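To: jisura-build list
From: Leonora Dumlao
Date: April 2022
Subject: Re: tag cubes and dropped poses

> The Clodthorpe group is still losing the cube pose in a lot of clips.
> Is this a calibration problem or are we holding the thing wrong?
> Also, do we need to redo everything before the May review?

Short answer: mostly holding, a little calibration.

I went through the log from the last student session. It has 2,852 tag detections, and the bad stretches line up with moments when fingers cover a corner of the tag. The detector needs the full outer border. If a thumb is over it, you get no pose at all, and no filter setting will bring it back.

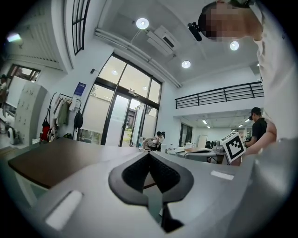
Hold the cube by its edges and keep one tagged face toward the gripper camera until the jaws start to close. Bring it in slowly. Fast hand motion blurs the tag – the Akande script then marks the clip as "lost" even when the grasp itself is fine.

On calibration: 3 of the intrinsics files in the shared folder are old copies from before the lens was refitted. Please delete your local versions and pull again. The pose offset you get with the old files grows toward the border of the image, so a test with the cube dead center will not show it.

You do not need to redo everything. Clodthorpe has 36 clips flagged. Rerun those with the new files first, then re-record only the ones that still fail. Put the results in the Flulon sheet, one row per clip, with the reason for failure in the last column.

I have not looked at the jaw width readings yet. If someone has a plot of width against time for a clean grasp, please send it to the list.

Leonora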